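Edbridge Alumni Board > Campus News > Foundation dinner this year

pkeller88
November 22, 2020
Got the letter from the Kalinowski Foundation. The annual members' dinner is off and they are doing an online evening in its place. Tickets are $100 per household, same as a seat at the dinner. Is anyone signing up?

marsh_lane
I am. The money goes to the scholarship fund either way. I never went for the chicken.

tobin_r
$100 to watch a screen seems steep. At the dinner part of that paid for the hall, the band and the food. I'd like to know what it pays for now.

pkeller88
The letter says a meal box gets mailed to members in the county. Out of town gets a program and a pin.

tobin_r
So out of town pays the same and gets a pin.

gracehollow
I was on the call with the foundation office last week and took notes, so I'll put down what I have.

The evening runs in three parts. Damian Wieczorek opens as chairman and goes over the year. Then the student awards, which are recorded ahead of time. Then the choir, also recorded, and a toast. They plan to keep the whole thing under two hours. The platform is Imodis, the same one the college used for orientation. 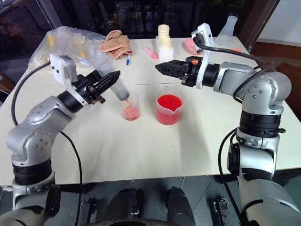

On the money, the fund stood at 1,235 donors at the end of last year and they want to hold that number. They are adding 5 scholarships for students whose families lost work. The hall deposit was returned in full and went straight into the fund. I asked about a lower price for people outside the county and was told it was discussed and voted down.

marsh_lane
Thanks, that's more than the letter had. Is the silent auction still on?

gracehollow
Moved to spring. No date yet.

tobin_r
Good to know about the deposit. They should have put that in the letter. I still think a $50 ticket would bring in more people, especially recent grads.

dwb_class04
Disagree. Anyone who can't do $100 can log in through the student link for free, it's on the back page. A cheaper ticket just means the people who would have paid full price pay half.

tobin_r
The back page says current students and staff. It doesn't say recent grads.

dwb_class04
You're right, I misread it. I'd email the office and ask.

pkeller88
Does the login need the Ident account from the alumni portal? Mine expired.

gracehollow
Yes. Reset it before the night of the event, the help desk closes at 5.

pkeller88
OK, will do. Signed up for one.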